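rullness-walls - README

Wall and floor textures for old-style maze games. Split out of the main Rullness repo 2 Mar 2019 becuase the download was getting silly.

What's in it

1456 tiles, all square, all PNG. Stone, brick, plank, plaster, a few doors. 73 of them are marked "odd" in the index, meaning the edges don't quite repeat. Use those on short walls or not at all.

tiles/ - the tiles
index.csv - name, family, base colour, odd yes/no
old/ - Corham set, kept for people with old maps. Don't start anything new with it

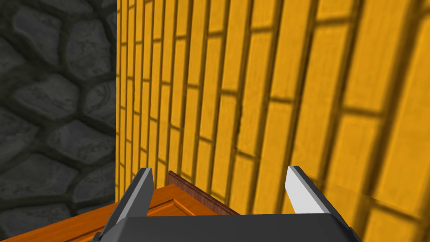

Dark grey cobble meeting yellow wall at a corner.

Names

family_colour_number. So brick_yellow_2 and so on. Lower case. Spaces break the Skusura importer, hyphens too for some reason. If you rename a tile, rename it in index.csv as well or the map loads with pink squares everywhere.

Mortar is drawn into the tile, not a separate layer. Asked for a lot. Would mean redoing all the brick, so no, not this year.

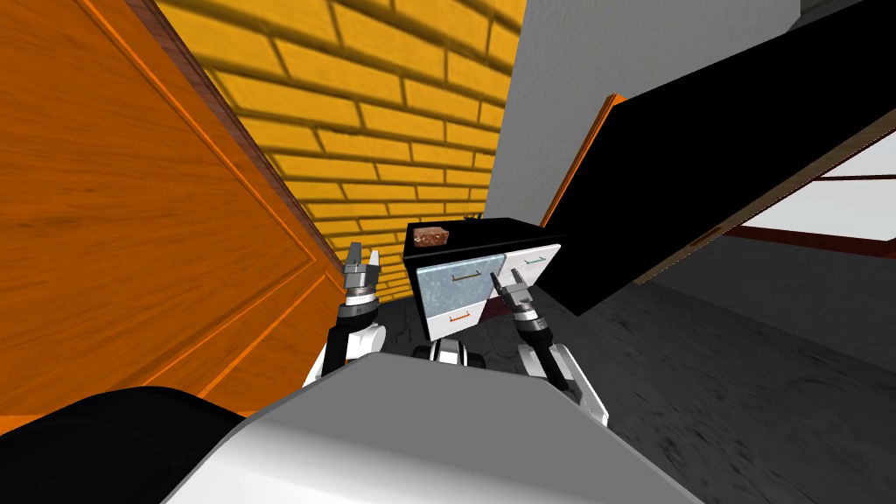

Colours were picked on one monitor and it was a warm one. Nathalie Després went through the yellows and browns in October and pulled most of them back a bit, the greens are still as they were. If yours look sickly, try the gamma setting in Rantala before opening an issue.

Loading

Unzip into your map folder, point the importer at index.csv, wait. First load builds the small sizes and takes a while on older machines. After that it's quick. Delete the cache folder if you change any tile by hand.
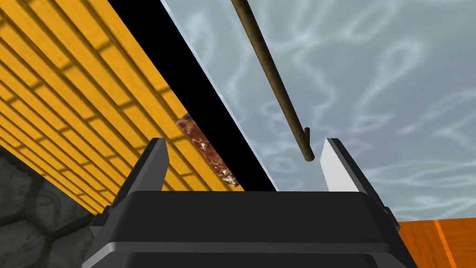
Known problems

- plank tiles shimmer at long distance, smaller sizes need redoing by hand
- old/ has duplicates under diffrent names
- 600 or so lines of index.csv have no base colour, importer treats them as grey
- plaster family has no corner pieces

Licence

Free to use, change, sell in a game. Don't resell the pack on its own. Credit is nice, put "Rullness walls" somewhere in the credits.

Fixes welcome, one family per pull request please. Big ones sit for weeks otherwise.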